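Davham Ward Casework, Set-up Guide
Section 4: Holding Your First Ward Session

By this stage you have won a seat on Eltdale council, collected your badge and discovered that the badge doesn't open anything. Section 3 covered finding a room. Now you have to let residents into it.

Before the doors open

1. Sign in to Davham with your council email. Your campaign email won't work, however fond of it you have become.

2. Open Sessions, choose New, and enter the place and the start time. Residents will read the start time as the moment you should already be sitting down.

3. Set the slot length. The default is 10 minutes. You may shorten it, but potholes can't be discussed in less.

4. Print the sign-in sheet. Leave the "Reason for visit" column switched off unless you want the whole waiting line to read about the Nisbet Street fence dispute, which it will.

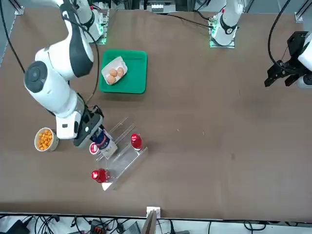

5. Pick the wards you will accept cases from. Davham selects your own ward and leaves the others blank. If you tick a neighboring ward, its councillor gets a polite automatic notice and may send you a less polite one back.

Note: Sunday sessions have to be switched on by the clerk's office. Ask early in the week.

Opening a case

6. Select Add Resident and type the name the way the resident spells it. Ask, even if you think you know. Liudmyla Lytvynenko, who was clerk when these steps were first written, kept a folder of letters addressed to people she had never been.

7. Choose a category. There are 968 of them, inherited from the old paper index, and two are for geese. Type the first few letters and accept the closest match. The clerk's office can move a case later.

8. Write what the resident wants in one sentence. If you can't, ask again before you save.

9. Read the sentence back to the resident, then press Save. The case number goes on the tear-off slip.

Caution: Don't promise a date. Davham has no field for promises, but residents have excellent memories and an election will come along eventually. 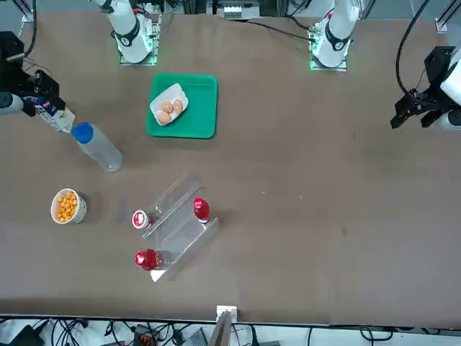
What happens if a resident lives outside my ward?
Open the case as usual and press Transfer. It goes to the right councillor with your notes attached, and the resident keeps the same case number.

Sending cases to departments

10. Open the Outbox at the end of the session. Nothing leaves until you do this. Councillor Kanako Hosoda once spent most of October waiting for Roads to answer messages that Roads had not been sent.

11. Check the department beside each case. Streetlights belong to Works, except on the Bulta estate, where they belong to Housing for reasons that predate everyone now employed there.

12. Press Send All. Cases marked Urgent go first. If every case is marked Urgent, they go in the order you typed them.
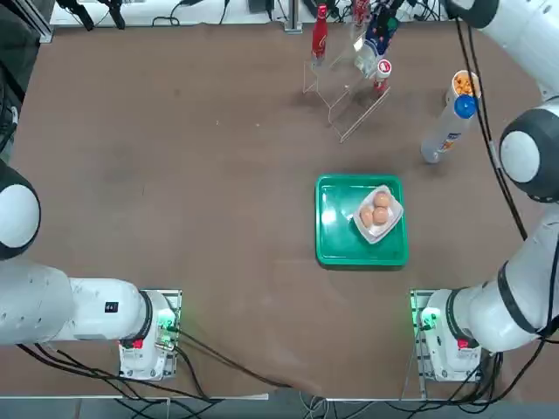 Fig. 4: Tabletop with two white arms

13. Close the session. Davham emails you a list of open cases and adds them to your Monday view.

Note: A closed session can be reopened for two days. After that, late additions need a new session, even if it contains one case and lasted as long as a conversation in the parking lot.

For replies, reminders and overdue cases, go to Section 5.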